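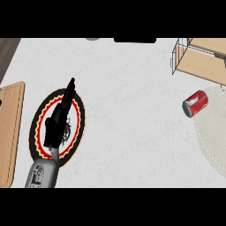
Robots that work in homes have to follow rules, just as people do. Some of these rules are written down in documents called standards. A standard is a set of instructions that many people have agreed to use, so that a robot made in one town is as safe as a robot made in another. Before a robot is allowed to work in a real home, its rules can be tested inside a computer, in a make-believe room. The room may have a black rug with a red zigzag border, and a soda can lying on its side at the edge of a mat. If the robot arm makes a mistake in a room like this, no real person can be hurt.

Home | Young Readers | Safety Rules | Word List | Contact

What do the rules say?

The Hastadcombe Rules for Home Robots contain 17 rules. Children most often ask about the following ones.

Speed. A robot arm must move slowly when a person is near. It may move faster when it is working alone.

Grip. The gripper is the part of the arm that works like a hand. It must never squeeze harder than the job requires. A can needs a gentle grip, and an egg needs a gentler one.

Stopping. Every robot must have a stop button that is easy to see and easy to reach. When the button is pressed, the arm must stop at once and stay still until an adult starts it again.

Space. People must keep out of the area the arm can reach while it is moving. This area is called the work zone.

How is a rule tested?

Testers give the robot the same job many times. In the Zindix test, the arm is asked to pick up an object and put it down in another place. The object is moved a little before each try. The test has 12 parts, and a robot must pass all of them. The results are written in a record book so that other testers can check them.

A robot that passes in the computer must then be tested again with real objects. Real floors can be slippery, and real cans can roll.

The rules are read again every May and changed if they need to be.

Words to know

Gripper: the "hand" of a robot arm.
Standard: a set of rules that many people agree to use.
Work zone: the space a robot arm can reach.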